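From: Arlo Delacroix
To: Drullgate Residents list
Date: 15/10/2023
Subject: Re: Bus stop, bins and the bench

Poul Juhl wrote:

> Could whoever went to the open evening at Lirner Hall please say what was
> decided? I had a cold and my wife had the car. I am mostly interested in the
> 49, because if they move the stop to the top of the hill again I shall have
> to take up mountaineering. Also the bench. Also, is it true about the bins?
>
> Poul

Poul,

I went, and I stayed to the end, which I put down to the biscuits. There were two people from the bus company and a man from Thibodeaux, the consultants, who had brought a very large map and nothing to hang it on. He held it up himself for most of the evening. By the time we reached the bins you could only see his fingers.

I've put things under headings as people complained last time that my notes were "a wall".

1. The 49

The stop stays at the bottom of the hill until March at least. After that they would like to move it, though they wouldn't say where, and when pressed they used the word "corridor" a good deal. The last bus back is still the one that leaves before anything you went into town for has finished. I asked about this and was thanked for my question.

They did admit the timetable assumes a clear run through the centre. Someone at the back laughed for quite a long time. If you want to write in, do mention the waits at the lights, which is where my own evenings go.
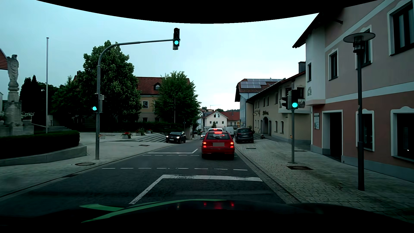 2. The bench

It is coming back. It has been in a yard being repaired, and the bill is £210, to be paid out of what was left over from the summer fair. It will face the other way this time, towards the pond. I know you preferred it facing the road, Poul, and I said so on your behalf. The vote was 3 in favour of the road and everybody else in favour of ducks.

3. The bins

Half true. Collections stay weekly for food waste, but the rest goes fortnightly. There is an app for reminders, called Droko, and I have installed it. So far it has reminded me to rate Droko. The paper calendar still exists if you ring and ask for it, so ring and ask for it.

4. Anything else

Drainage on the lower path was put off again. A pair of reading glasses was left under a chair, brown case, and I have them here.

Hope the cold is on its way out. I can drop the bus company's handout round if you want it, but it's mainly a picture of a bus.

Arlo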